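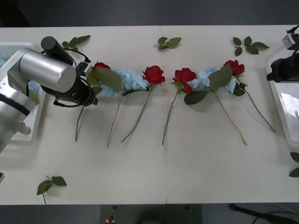

Where does the Hekgate extension stand at the end of this reporting period?

The extension is on course to begin test running in February, with the heavy structures finished, track going down between Albridge and Drivau, and one open problem at the Hekgate terminus that is described further on.

Albridge Light Rail, Hekgate Extension
Progress report to the funding authority
October 30, 2026

Overall position

It has been a very good stretch of work, and we're delighted to be able to say so after the spring we had. The last viaduct span is in, the drainage the previous report worried about has been dealt with, and for the first time you can stand at the Albridge end and look along something that is clearly going to be a railroad. The order for the line covers 4,000 concrete ties, all of them now delivered to the Drivau yard. At the close of the period 1,863 were in place on the southbound and northbound tracks combined.

That is a little ahead of the program agreed with you in the last funding round. We'd rather not bank it yet. The remaining length includes the curve under the highway, where the clearances are tight and the crew has to work from one end only, so the rate will drop there for a while before it picks up again on the straight past the reservoir.

Track and civil works

Kariuki, the main track contractor, took possession of the full alignment from the structures team at the start of the period. The handover was much smoother than the one at the river crossing. Both teams walked the whole length together, marked up a single list of defects and agreed who would fix what before any ballast went down. Most of the list was small: chipped parapet edges, two blocked weep holes, a cable trough lid that didn't sit flat. All of it is closed out except the trough lid, which is waiting for a replacement from the precast yard.

Ballasted track is being used from Albridge to the highway, and slab track from there to the viaduct. The first slab pour went off beautifully. The survey afterward showed the rail seats inside tolerance along the whole pour, with no grinding needed, and the crew was rightly proud of it. The second pour had to be put back because of rain and was done on the next dry night.

Rail welding follows behind the tie gang. We had one weld rejected on ultrasonic testing near the Drivau turnout. It was cut out and redone, and the new weld passed. The welding contractor has since changed the way rail ends are cleaned and preheated, and we've had no rejections on the welds made after that.

Stations

There are eight stations on the extension. Platforms are complete at all of them apart from Hekgate, and canopies are up along the Drivau section. The tactile paving samples were reviewed with the local access group, who asked for a stronger color contrast at the platform edge. We agreed, the supplier had the darker tile in stock, and it's being laid now. It looks a great deal better than what was on the drawings!

Ticket machine plinths were cast in the wrong position at one of the Drivau stops, too close to the foot of the ramp. A wheelchair user would have had to turn in a space that was too narrow. The plinths have been broken out and recast at Kariuki's cost, and the setting-out drawings for the other stops have been checked again.

Shelter glazing is the slowest item in the station package. The panels are arriving in small batches, and we've asked the supplier to send complete sets for one station at a time so the glaziers can finish and leave. The first complete set was promised for the coming period.

Power and signaling

The Drivau substation is energized. This was the biggest single milestone in the period and it has changed the mood of the whole job, since so much of the later testing depends on it. The utility's connection was made overnight with no interruption to homes nearby, and the load tests that followed were clean. The second substation, at Hekgate, has its transformers on their bases and is being cabled.

Overhead line poles are up as far as the reservoir. Wire running will start from the Albridge end once the tie gang has cleared the highway curve, so that the wiring vehicle can run on finished track.

Signal cabinets have been set along the Drivau section and the fiber has been pulled through and tested. The interface with the existing Albridge control room is the part we are watching most closely. The control software has to show the old line and the extension on the same screens, and the operators want to keep the layout they know. They've spent several shifts on the simulator with the new screens and come back with sensible requests, nearly all of which are being built in. One of them — moving the platform-occupied indication next to the station name — will be rolled out on the existing line as well.

Hekgate terminus

An old brick culvert was found crossing under the terminus site, shallower than the records showed and in poor condition. The platform foundations as designed would have loaded it directly. Work on that part of the site stopped the same day, and a revised foundation that bridges over the culvert has been drawn up. It's with the independent checker now.

The cost of the change can be met from the contingency already held by the project, and we aren't asking for additional funds. The effect on time is harder to state. If the checker accepts the design without major comment, the platform will be finished before test running starts. If it has to go round again, test trains will run as far as the stop before Hekgate at first and the terminus will join later. Either way, the trackwork at Hekgate isn't affected, because the tracks run clear of the culvert.

Neighbors and traffic

The road at the Drivau crossing was closed for the panel installation and opened again ahead of the advertised time. We had complaints about reversing alarms at night from the houses behind the yard. Broadband alarms have been fitted to the plant that works there after dark, and delivery trucks now drive through and out by the far gate, which means they hardly need to reverse at all. A temporary speed limit of 30 miles per hour stays in force on the road beside the viaduct while the parapet screens go up.

The open evening at Albridge was packed. People wanted to know about parking, about bicycles on trains, and above all about when they could ride. Local schools have asked for track safety talks ahead of test running and we're glad to be giving them — children in Drivau have grown up with that corridor as an empty strip of grass, and it will soon carry live wires and very quiet trains.

Safety

There were no lost-time injuries in the period. One near miss was reported: a sling was found with a cut in it after a rail lift. The lift had been completed and the sling was taken out of use. All slings on the job were then inspected and two more were withdrawn. Slings are now checked and tagged by the lifting supervisor at the start of each shift.

Spending

Spending is within the approved profile. The track package is slightly ahead of forecast because ties and rail were delivered early and paid for on delivery. The stations package is behind forecast by reason of the glazing and the Hekgate foundation, and we expect it to catch up over the winter. The next drawdown request will be sent separately with the usual certificates.

Next period

The main work planned is to complete the highway curve, run the first length of contact wire out of Albridge, energize the Hekgate substation and close out the culvert design. Driver familiarization will begin in the simulator, using video taken from a road-rail vehicle over the finished track.

We'd like to invite the authority's representatives to walk the Drivau section once the canopies are lit. Site boots and high-visibility clothing can be provided if sizes are sent to the Albridge project office beforehand.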